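Zutov opened its Brekorbridge workshop to visitors for an afternoon in May. The company builds software that teaches robot arms to handle cloth, and it wants hotels and laundries as customers.

Floor Visser, who runs the workshop, started the tour at the folding table. She said the team has recorded 2,000 folds there, most of them on ordinary bath linen.
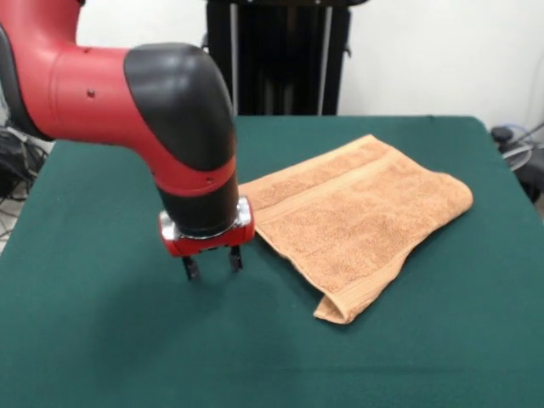 The red and black arm over the felt-covered table, its gripper open beside a tan towel.

"Shirts are what everyone asks for," Visser said. "We are still on towels."

Thick edges are the hard part, she said. A gripper that closes too high misses the cloth, and one that closes too low pushes into the felt.

Frans Verbruggen, a buyer for the Mertens laundry in Mustow, stayed for 11 folds and asked mostly about speed. Mertens washes 299 bags of linen on a busy day. He plans to come back with five of his own towels.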